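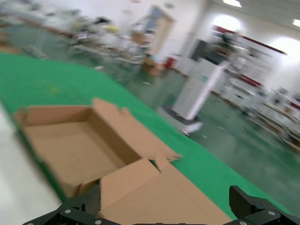

Häufige Fragen zu den Drehort-Wanderungen in Flunum

Stand: 21. Mai 2023

Welcher Film wurde in Flunum gedreht?

Die Außenaufnahmen zu „Der Lotse von Umali“ entstanden fast vollständig in der Bucht von Flunum und auf den Hügeln dahinter. Im Film heißt der Ort Umali, auf unseren Wegweisern steht deshalb oft beides. Die Innenaufnahmen stammen aus einem Studio und können nicht besucht werden. Auch die Szenen im Gerichtssaal wurden nicht hier gedreht.

Welche Drehorte sieht man auf der Wanderung?

Der Weg beginnt am alten Zollhaus, führt am Steinbruch vorbei zur Lotsenhütte und endet am Leuchtfeuer Ralia. Dort spielt die Schlussszene. Der Steinbruch ist im Film zweimal zu sehen: zuerst beim Überfall auf den Postwagen und später, aus der anderen Richtung gefilmt, als Lager der Schmuggler. Die Kapelle aus der Hochzeitsszene war eine Kulisse und wurde nach den Dreharbeiten abgebaut. Vom Fundament ist noch ein Teil vorhanden.

Wie lang ist die Strecke?

Die Strecke misst 14 Kilometer. Mit Pausen an den Drehorten sind die Gruppen den ganzen Tag unterwegs. Wer nur den vorderen Teil gehen möchte, kann an der Lotsenhütte umkehren oder dort in den Linienbus steigen. Der höchste Punkt liegt auf 317 Metern, der Anstieg hinter dem Steinbruch ist steil, aber ohne Kletterstellen.

Kann ich auch ohne Führung gehen?

Ja. Der Weg ist öffentlich und durchgehend markiert, blaues Boot auf weißem Grund. Das Gelände des Steinbruchs ist allerdings eingezäunt und wird nur für geführte Gruppen geöffnet. Einzelwanderer sehen es von der Aussichtsstelle am Nordrand. Die Karte gibt es im Zollhaus für wenig Geld, eine Anmeldung ist dafür nicht nötig.

Wer leitet die Führungen?

Die deutschsprachigen Führungen leitet Jayson Cabrera. Er stand bei den Dreharbeiten als Komparse vor der Kamera (in der Hafenszene der Mann mit dem Fass) und kennt die Aufnahmeorte aus dieser Zeit. Führungen auf Englisch finden nur auf Anfrage statt und sollten zwei Wochen vorher gebucht werden.

Wie viele Personen gehen mit?

Eine Gruppe umfasst höchstens 31 Personen. Für Schulklassen und Vereine richten wir eigene Termine ein. Bei sehr kleiner Nachfrage legen wir zwei Termine zusammen und melden uns vorher telefonisch.

Was kostet die Teilnahme?

Die aktuellen Preise stehen auf der Seite „Buchen“. Kinder unter sechs Jahren gehen kostenlos mit. Für geschlossene Gruppen gilt eine Pauschale von 400 Euro, unabhängig von der Teilnehmerzahl. Der Bus zurück zum Zollhaus ist darin enthalten, das Essen in der Lotsenhütte nicht.

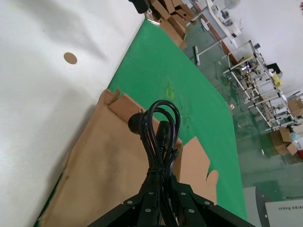

Wann beginnt die Saison?

Die ersten Führungen finden im April statt, die letzten im Herbst vor der Winterpause des Linienbusses. Im Winter bleibt die Lotsenhütte geschlossen. Der Weg selbst ist dann begehbar, wird aber weder geräumt noch gestreut.

Was passiert bei schlechtem Wetter?

Bei Regen gehen wir. Bei Sturmwarnung oder Gewitter wird abgesagt, spätestens am Vorabend. Sie können dann kostenlos umbuchen oder bekommen den vollen Betrag zurück. Muss eine Gruppe unterwegs umkehren, gilt die Hälfte des Preises als Gutschrift für einen anderen Termin.

Welche Ausrüstung brauche ich?

Feste Schuhe mit Profil, eine Regenjacke und genug Wasser. Zwischen Zollhaus und Lotsenhütte gibt es keine Quelle und keinen Kiosk. Stöcke sind auf dem Abstieg zum Leuchtfeuer angenehm, aber kein Muss. Leihstöcke haben wir nicht.

Dürfen Hunde mit?

Angeleint dürfen sie mit. Im Steinbruch müssen Hunde draußen bleiben, dort brüten Uhus. In diesem Fall wartet eine Begleitperson am Tor – bitte sprechen Sie das innerhalb Ihrer Gruppe vorher ab.

Ist der Weg für Kinderwagen oder Rollstühle geeignet?

Der Abschnitt vom Zollhaus bis zum Hafenbecken ist asphaltiert und eben. Danach wird der Weg schmal und steinig. Zum Leuchtfeuer Ralia führt außerdem eine Fahrstraße, auf der Gäste mit Gehbehinderung bis zum oberen Parkplatz fahren dürfen. Die Erlaubnis dafür stellt das Zollhaus am selben Tag aus.

Darf ich an den Drehorten fotografieren und filmen?

Für private Zwecke überall. Drohnen sind in der gesamten Bucht verboten. Wer gewerblich filmen möchte, braucht eine Genehmigung der Gemeinde und im Steinbruch zusätzlich die des Eigentümers.

Sind Kostüme oder Requisiten zu sehen?

Im Obergeschoss des Zollhauses zeigt eine kleine Ausstellung den Mantel des Lotsen, mehrere Drehbuchseiten mit Anmerkungen und das Modell des Schoners „Cindstead“. Das große Schiff, das im Film in die Bucht einläuft, war gemietet und ist nach den Aufnahmen wieder abgefahren. Die Ausstellung ist zu den Öffnungszeiten der Kartenausgabe zugänglich.

Muss man den Film vorher gesehen haben?

Nötig ist das nicht. An einigen Stationen werden Standbilder herumgereicht, damit man die Einstellung mit der Landschaft vergleichen kann. Das Ende wird unterwegs verraten.

Wo kann ich parken?

Am Ortseingang von Flunum, auf dem Platz hinter der Tankstelle. Die Stellplätze direkt am Zollhaus sind Anwohnern vorbehalten. Vom Ortseingang läuft man zehn Minuten am Wasser entlang bis zum Treffpunkt.

Wie storniere ich eine Buchung?

Schriftlich über das Formular auf der Seite „Buchen“, mit Angabe der Buchungsnummer. Bis drei Tage vor dem Termin ist die Stornierung kostenlos, danach behalten wir die Hälfte des Preises ein. Eine Ersatzperson können Sie jederzeit benennen.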